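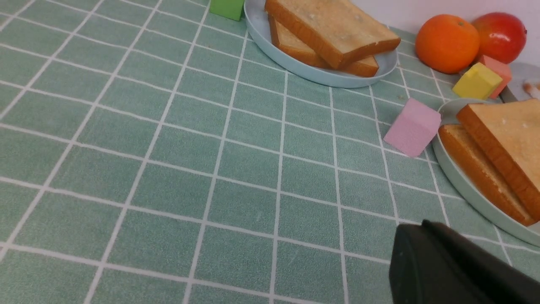
Toast and fruit on a pale green tablecloth.

The play food table
By the Arnwood Home staff

A pretend breakfast doesn't take much. Most of the sets sold today run to dozens of parts, and half of them end up under the couch by December. We went looking for less.

The Nalleck shop on Farías Street has stocked play food since 2000, and toast is still what sells. Two slices and a plate will keep a four-year-old busy. Add an orange and you have a meal to serve.
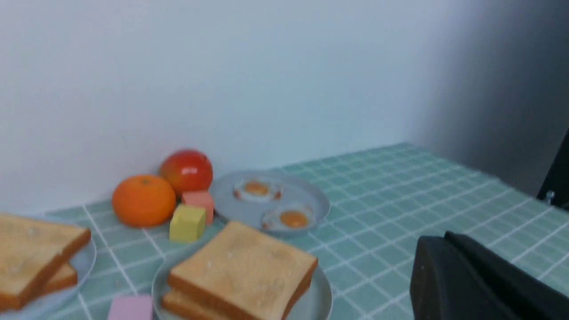 Eggs come next. Kids like to move them from plate to plate, so buy more plates than you think you need. Plain foam blocks are worth keeping in the same bin. They can be cheese or butter one day and cake the next.

A cloth with a printed grid helps younger children set places, and it shakes out over the sink. Stonuven sells one by the yard. Store the food in a shallow bin with no lid.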